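Sweets, Bags and the Sorting Thereof

Filed under: Cupboards, Parties, Things That Go Sticky

Every household has a sweet drawer, even the households that claim to have a fruit bowl. Ours began as a shelf, became a tin, then two tins, and by April had spread behind the tea towels. What follows is what I've learnt about getting packets of sweets out of the drawer, into bags and off to other people's houses, where they belong.

Clear a surface first. A kitchen table will do nicely, a worktop less so unless yours is bigger than mine. Wipe it and dry it properly, then tip everything out. You'll want to sort in the drawer itself. Resist. You'll only find the front half, and the back half is where the trouble is. 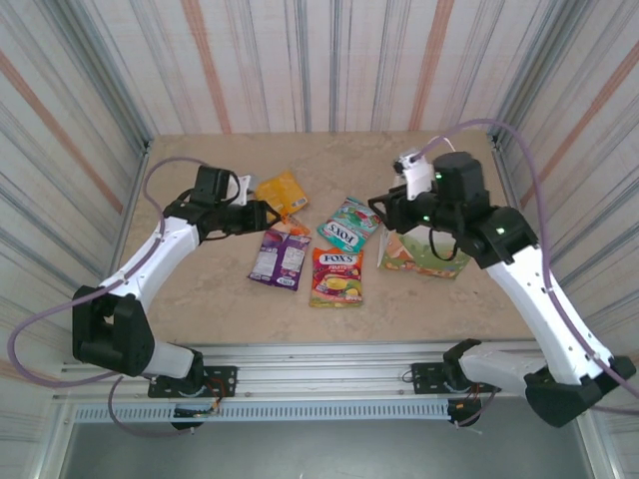
Photo: Fenivetti

Once it's all out, spread the packets so that none sits on top of another. Small ones go missing under big ones with astonishing ease. Turn the dates up. Anything past its best goes to one side for a decision, and you may make that decision with your mouth if you're feeling brave, though I'd leave anything with nuts or cream in it alone.

Squeeze each packet gently. Boiled sweets should rattle about. If they move as one, like a paperweight, they've been somewhere damp and no child will thank you for them. A solid lump can be broken up in a freezer bag with a rolling pin and melted for stained-glass biscuits: cut a hole in each biscuit before baking, fill it with the bits, and put a sheet of baking parchment underneath. Without the parchment you'll own a baking tray with a window permanently fitted to it. I have one of these.

Opened packets

Roll the top down twice and clip it. Clothes pegs work as well as the special clips, and I say that as someone who bought the special clips (Fluvero, a set in a drawstring pouch, the pouch now lost). Elastic bands are fine until they perish, when they glue themselves to the wrapper and have to be picked off with a fingernail. Don't decant wrapped sweets into a jar near the cooker. It looks charming for a week.

Chocolate wants a separate box, somewhere cool and dark and well away from the washing powder. It picks up smells. I once served lavender truffles that hadn't started out that way.

Filling a paper bag

Paper carriers with handles are prettier than plastic ones and give up sooner, so a little care is called for.

Open the bag fully and push the base flat from the inside with your knuckles. Most of them come with a fold across the bottom that springs back up and tips the first thing you put in.

Heaviest packet first, laid flat. For a small gift bag I stop at 600 g. I did once load one with 1,000 g of assorted toffees, and the handles came up beautifully while the rest stayed on the floor.

Stand the lighter packets upright behind it, printed side facing the front. Use them to fill the corners and the whole thing stops leaning.

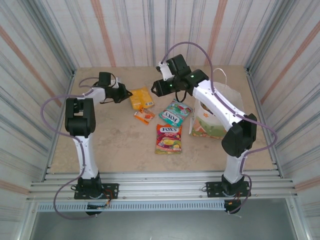
Soft things go in last, so keep marshmallows, jellies and anything foamy back until the hard packets have settled. Give the bag a small shake before you add them. If there's a gap at the top, a sheet of crumpled tissue hides it and makes you look generous.

Lift from underneath for any distance further than the front door. Handles are for the handing over.

If you're doing a batch for a party, fill all the bags to the same stage before going on to the next. Doing them one at a time means the first child gets the good stuff and the last gets four humbugs and an apology. Roughly 175 g a bag is plenty for the under-tens, and their parents will tell you it's too much whatever you do.

Storing the empties

Fold paper bags along their own creases and file them upright in a shoebox, handles all the same way. A Bika magazine file does the job too, if you can bear to throw out the magazines. Bin any bag with a grease spot, as it will go at that spot next time, usually on a bus.

Name tags should come off before the bag is used again. My sister received a birthday present addressed to Lu, with love from my sister.

Sticky drawer

Warm water and a drop of washing-up liquid on a cloth, left lying on the patch for ten minutes while you do something else. Don't scrape with a knife. Line the drawer afterwards with greaseproof paper and change it when you can no longer pretend -- about twice a year here, more often after Christmas.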